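Home News Features Clubs Archive Contact

Setting the Table, One Cup at a Time

The student robotics club at Bromudthorpe gives its arm a narrow job: pick up plastic tableware and sort it by shape. The project, named Quansah, has run since February on a budget of $1,250, most of it spent on cabling and dishes.

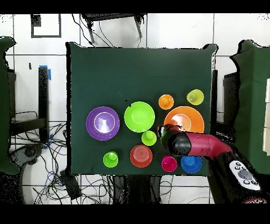
Members write the grasp routines in two teams. One handles cups, the other bowls and plates. Each routine is scored over 80 trials, and a grasp that shifts a neighboring dish is logged as a failure. 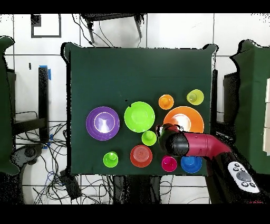

The arm reaches in beside the large orange plate.

Rims cause most of the trouble. A wide, flat rim leaves little to hold, and glare from the overhead lights can throw off the estimate of a bowl's center. The cup team now averages 15 depth readings before it commits to a grasp.

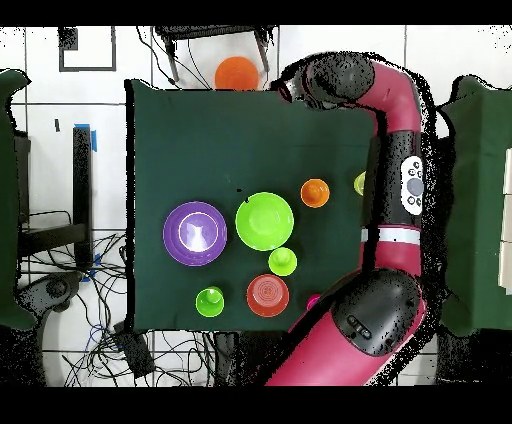

Clearance is the next item. The planner treats the arm's joints as simple cylinders, which wastes space near the table edge. A tighter model is due before the Ullance meet, where the club will enter the open sorting class against Nondard.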